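Alcombe Woven Storage Basket, Rectangular, Orange

Item no. 1226
Sold by Flondwood Home & Workroom
Availability: In stock
Page last updated 4/18/18

Overview

The Alcombe is a rectangular storage basket woven from plastic strand. It is meant for shelves, counters and closets where a wire basket would let small things fall through and a solid bin would hold on to dust and damp. The corners are rounded, the sides lean outward a little, and the rim is thicker than the walls so that it can be picked up from any side.

We have carried the Alcombe line since the Troken range was dropped. Customers who bought Troken baskets from us will find the Alcombe a close match in footprint, though the weave is tighter and the rim is heavier. The two do not nest together well. If you are replacing a few broken Troken baskets on a shelf that still holds others, put the new ones at one end and keep the stacks separate.

Colors

The basket comes in five colors: orange, slate, cream, moss and navy. Orange is the brightest of them and the one most often ordered by schools and clinics, where it is used to mark a shelf that needs checking at the end of the day. Slate and navy hide scuffs best. Cream shows pencil and marker, and we do not suggest it for craft rooms.

Color can vary slightly from one batch to the next. If you need a full set to match, order it all at once and write "same batch" in the order notes. Our warehouse manager, Quang Tôn, will pull them from a single carton where stock allows.
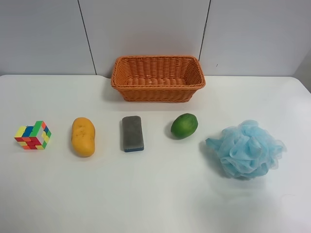 Alcombe basket in orange.

Sizes

Small – for bathroom shelves, desk drawers and the tops of filing cabinets.
Medium – the standard size, and the one that fits most bookcase shelves.
Large – for closet floors, pantry shelves and linen cupboards.

All three sizes are rectangular. An empty small will sit inside an empty medium, and a medium inside a large, so a set takes up no more room in storage than the largest basket. Please measure the opening of your shelf at its narrowest point before ordering. The rim is the widest part of the basket, and it is the rim that has to clear the shelf uprights.

What it holds

The medium takes folded hand towels, paperback books, spice jars, gloves and hats, or a week of mail. It also works for cleaning supplies under a sink, provided the caps are tight. The floor is woven like the sides, so anything that spills will find its way through to the shelf. For liquids, put a tray or a liner underneath.

Do not use the basket for:

Hot pans or anything straight from an oven
Loose knives or other bare blades
Unwrapped food
Carrying children or pets

The basket is not made for hanging. We have had customers run hooks through the weave, and the strands pull apart after a while. A wall rack with a flat shelf is a better choice.

Cleaning

Shake out crumbs and dust first. A soft brush, such as an old toothbrush, gets between the strands. Wash in warm water with dish soap, rinse, and stand the basket upside down to dry. It can be rinsed with a garden hose. It should not go in a dishwasher, and bleach will dull the color.

Baskets kept in a sunny window will fade over time, the orange and moss sooner than the others. Turning the basket every month or so keeps the fading even.

If the basket arrives out of shape

Large orders are packed nested, and the outer baskets sometimes arrive with one side pushed in. Fill the basket with something of even weight, such as folded towels, and leave it overnight. Most come back to shape. If yours does not, send us a picture and we will replace it.

Liners and labels

Cotton liners are sold separately in natural and gray. They tie at the corners and can be machine washed cold. Clip-on label holders fit over the rim and take a plain card. They are sold in packs of 4, and the older Takeda holders will not open wide enough for this rim. Use the holders listed on this page.

Ordering and shipping

Single baskets ship in a carton with paper fill. Orders of five or more of the same size are nested. Stock orders leave our warehouse within 3 business days. Moss is made in smaller runs than the other colors – the next delivery is due in October, and back orders are filled in the order we receive them.

Returns are accepted on unused baskets with the tag still attached. Liners can be returned only if the bag has not been opened. We do not charge a restocking fee on baskets.

Schools, clinics and offices can order on account. Write to Howard Kettle in our trade department with the sizes, colors and delivery address, and he will send a written quote. Please say whether the delivery point has a loading dock, as large orders go out on a pallet.

Related items

Alcombe round basket, small and medium
Alcombe cotton liner, natural or gray
Clip-on label holders, pack of 4
Flondwood wall rack with flat shelf
Shelf tray, clear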